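Print this page | E-mail this page

May
By our Noonan correspondent

The woman who runs the basket repair stall at Noonan covered market does not sell baskets. People ask her every week, she says, and she sends them across the aisle.

"I mend them. That's the whole business. If you want a new one there are plenty of places."

She took over the stall after leaving a job in the accounts office at Giltance, where she worked on supplier payments. She had learned cane and cord work at an evening class in Drernora and carried on with it at home. Her first paid job was a log basket with a broken handle. The owner paid her in cash and came back with 3 more.

Most of what she gets is ordinary household stuff: shopping baskets, bread baskets, linen baskets, the odd dog bed. Handles go first. After that it is the bottom corners, where the thing has been dragged across a floor.

"People carry them when they're too full," she said. "Then they put them down hard. You can read it in the damage."

Cord and rope baskets have become a bigger part of her work. She finds them slower to mend than willow, as a broken strand has to be traced back some way before a new piece can be joined in. She will not use glue on them.

"Glue goes stiff and then the next bit along breaks. I'd sooner turn the job down."

She keeps a day book, and the last entry when we spoke was number 1471. It took her a long time to reach 1000, and the rest came faster once the Anov bus began stopping outside the market. A simple handle is usually ready in 3 days. Anything with a new base takes longer, and she asks customers to leave a phone number and not to ring her. 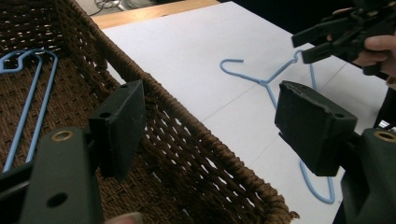 A brown basket in woven cord.

Rent on the stall went up this spring. She has raised her prices a little and dropped the Drernora collection round, which cost her a morning and brought in hardly any work.

Asked whether she would take on a learner, she said she had thought about it, but there is only room for one stool.

"They'd have to stand. And it's not a job you can do standing."

The stall is open from nine until two. Baskets should be emptied and brushed out before they are brought in.

Print this page | E-mail this page

Related items
Anov bus: new stops and times
Market rents to rise again
Drernora evening classes: what is on offer
Where to get knives sharpened in Noonan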